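Cell 2: setup and upkeep of the two-arm dish bench

Trumach workshop, Vedano. Notes by Ena Nwosu.

Gallery pages for the other cells cover the frames and the wiring looms. The one for cell 2 covers the bench as it stands after the June rebuild, with the settings and checks that changed. Anyone taking over the cell should also read the log binder, which has the older calibration sheets.

Frame and rail

The enclosure is aluminum profile with papered walls and a white top. Both arms share one rail along the front edge. The rail was the main job in June: the old one had worn at the right mount, and the arm sat low enough to throw off every reach toward the back of the table. Mount bolts are now marked with paint pen across the head and the bracket. If a mark no longer lines up, stop the cell and retorque before doing anything else.
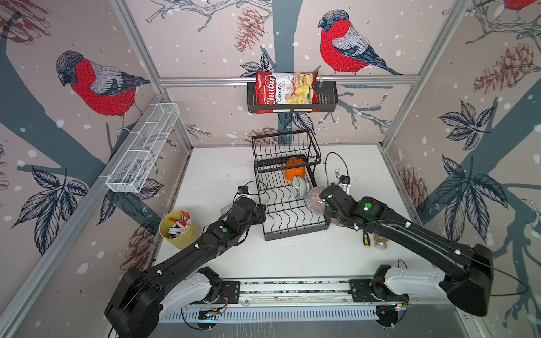 The task on this bench is dish handling at a two-tier wire rack. Plates are the hard case. A plate standing on edge gives the gripper a thin target, and an error of 2 mm at the fingertip is enough to catch the next divider. Bowls tolerate more. Check grip on a plate first after any change to the arms, and leave bowls for the second pass.

Calibration

Zero both arms at power-on, left first. Move each joint by hand through its travel with the drives off and feel for drag from the cables. Then run the slow approach to the rack from both sides. The approach file has 13 waypoints per arm. The last three are the only ones that should ever need editing, and only when the rack has been moved. Record the new values in the binder as well as in the file.

The rack is not fixed down. It shifts a little over a long session, usually backward. Set it against the template before each run and take the template off the table again.

Cables

Clips run along both arms. Leave slack at the shoulder, enough for full rotation without the loop touching the rail. Replace a clip when it cracks; do not tape it. The previous loom failed at cycle 1,913 with a broken conductor at the left shoulder, where the loop had been pulled tight to look neat. The current loop is longer.
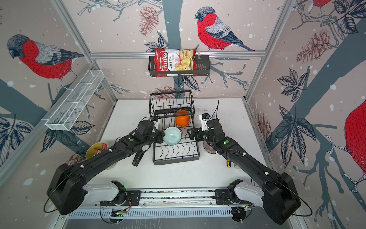
Both arms at the rack, with the shoulder cable loops and the electronics along the front rail.

Boards

The boards on the rail are exposed for access. Power down and wait for the indicators to go out before touching a connector. Blow dust out with the hand bulb. Compressed air from the shop line carries oil and has already cost us one board.

Weekly checks

Paint marks on the mount bolts.
Clips and shoulder loops, both arms.
Gripper fingers, for wear on the inside faces.
Vent panel at the front, brushed clean.
Tabletop wiped down, including under the rack.

Spare clips and one spare finger set are in the drawer marked Ena. Order more when the last bag is opened. Delivery to Vedano takes roughly two weeks.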